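Budgeting for a sorting arm in the workshop (what I'd put on the list before you order)

A few of you wrote after the drawer organizer page to ask what it costs to get an arm to pick up small hardware and put it away. So this one is all money and measuring tape, and it runs a bit long, sorry! I do the planning on the computer first, every time, and I'd tell anybody to do the same before they spend a dime.

Start with the number you can live with. Mine was 3,000 for everything, and I wrote it on a sticky note on the monitor. Then I took 400 off the top for the stuff that never makes it into the shopping cart (cables, clamps, bolts, a power strip with a long enough cord, a second set of fingertips). What's left is your arm money, and it's less than you were hoping. 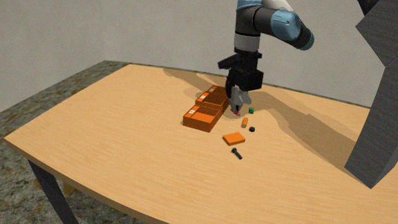
The gripper is where I'd slow down and think. Shops love to quote you the widest opening and the heaviest load, and for sorting hardware I care a lot more about the other end, how well it manages little things. Make yourself a test handful before you compare anything. A bolt, a short cylinder, a small cube and a flat block is a good mix, set out on the bare wood next to the bins, and narrow fingertips like these can get right down to the tabletop for them. If a seller can't tell you whether their fingers will handle a flat piece, move on to the next one.

I priced two. The Hundier came to 2,477 with the gripper and the mounting plate in the box. The Ivoritz was 2,000 even and looked like a steal until I added the gripper, the plate and the shipping, and then it was over my sticky note. Always, always make two columns, one for "arm" and one for "arm that can pick something up." I keep mine on plain graph paper.
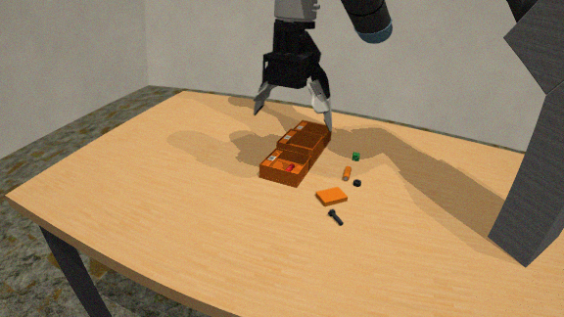 Shipping deserves its own line, by the way. These things are heavy and the box is bigger than you think. Ask who pays if it has to go back, and get the answer in an email. Dralaseo, where I ended up ordering, was good about that, but I did have to ask twice.

Next, the table. Put it in the budget even if you already own one! Mine needed a brace underneath and a thicker top, and that came out of the 400. Push down hard on a corner, and if it wiggles for you it'll wiggle for the arm. You also want bare table past the bins on at least one side, more than looks reasonable, for putting your coffee down if nothing else (kidding, keep the coffee on the shelf).

Measure reach from the base and not from the table edge. I cut a piece of string to the reach on the spec sheet, hold one end where the base will go and swing it all the way around. Anything the string just barely touches, count as out of reach. An arm stretched out flat is a lot fussier about what it picks up.

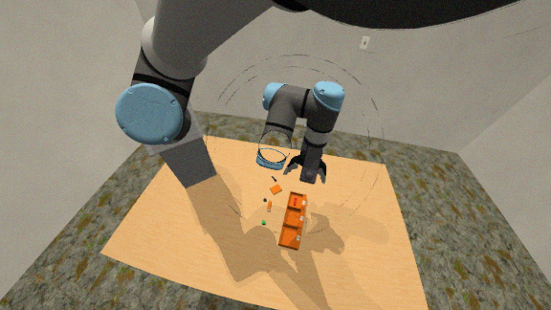 Do the string test for the height too, straight up and over. I forgot about the shelf over my bench the first time and had to move the whole thing, paint cans and all.

If you're thinking about two arms, price the second one now and buy it later. Gajdoš has a planning sheet with a column for each arm, and filling in both made me see I'd need a longer table before I needed more arm. So the second one is penciled in for March, and the table money goes in the jar first.

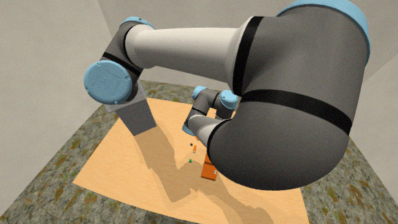
Both arms and the orange box, from the planning model.

Last thing for the list: containers. Buy or print them before the arm comes, put a label on every one, and leave them in the spots you'll really use. Shallow beats deep. And get a couple of spares while you're at it, the color never matches when you go back for more.

Posted 22/06/2018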